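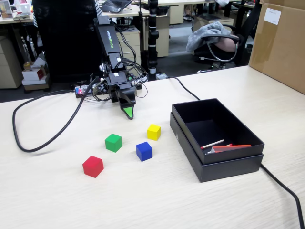 *Tabletop arm with four colored cubes and an open black box, in an office setting.*

**Demonstration collection** is the practice of recording examples of a task so that a learning system can later be trained to perform it. In robotics, each example usually consists of camera images together with the matching positions of the arm and its gripper, stored in time order. A single recording is called an *episode*, and a group of episodes made for one task is called a *set*. The term is also used for the wider work of planning, checking and labeling such recordings.

## Background

Industrial arms were long programmed by entering fixed positions, a method that works well when parts arrive in the same place each time. It is less suited to tasks in which objects lie at varying points on a surface. Training from examples offers another approach: a person guides the arm through the task many times, and a model is fitted to the recordings. The model then proposes movements on the basis of what the camera shows.

Small arms made it possible to carry out this work on an ordinary table. Many sets have been recorded in offices and classrooms, with furniture and equipment visible behind the work area.

## Methods

Three methods of guiding the arm are in common use.

- **Leader and follower.** The operator moves one arm by hand and a second arm copies its joint positions.
- **Handheld control.** The operator steers the gripper with a game controller, a keyboard or a tracked grip.
- **Hand guiding.** The operator holds the arm itself and moves it directly. The hand then appears in the images, and the movement is often replayed afterward for a clean recording.

The choice of method affects the character of the data. Leader and follower systems tend to give smooth paths, while keyboard control produces short, separate movements that a model may reproduce.

## Typical tasks

Early sets often use plain cubes in strong colors. Cubes are easy to grip and easy to tell apart, and the same group of objects can support several instructions, such as picking up one named color or placing cubes in a given order. An open box is a frequent choice of target because success can be judged at a glance.

Object positions are varied between episodes. If a cube always starts in the same spot, the model may learn the spot and ignore the cube. Operators therefore work from a placement plan or move the objects freely after each attempt.

## The Jondusley set

The Jondusley set is a collection of cube-handling episodes prepared at the Dalmont laboratory under the direction of Reshma Mathebula. It contains 1003 accepted episodes. A further 261 were recorded and set aside, most of them for dropped objects, late starts or missing images. The rejected episodes were kept in a separate folder and later used in a study of failure detection.

Work was divided into sessions of 20 episodes, after which the operator rested and the camera position was compared with a reference image. Recording ended in June. Each episode carries a written instruction, the name code of the operator and a mark for the outcome. Instructions were phrased in two ways, one short and one full, so that a model would not depend on a single wording.

Saimi Koivisto, who wrote the labeling guide, required that an episode begin with the gripper open and clear of all objects. The same guide was adopted with small changes for the Wanyama set, in which cubes were replaced by kitchen items.

## Quality control

Checking is normally done by a person other than the operator. Common faults include a gap between the image and joint records, a changed camera angle, and long pauses in which the arm does not move. Grirnotik, a review program developed at Dalmont, marks pauses longer than 2 seconds and leaves the final decision to the reviewer.

Opinions differ on the value of imperfect episodes. Some groups remove every attempt that includes a missed grip. Others keep those in which the operator recovers - a practice intended to show the model how an error is corrected.

## Limitations

A model trained at one table may perform poorly at another, where the lighting, surface or background differs. Recording at several sites reduces this effect but raises the cost of the work. Operator habits are a second source of bias, as a person who always approaches from one side will pass that preference on to the model.

## See also

- Imitation learning
- Teleoperation
- Data labeling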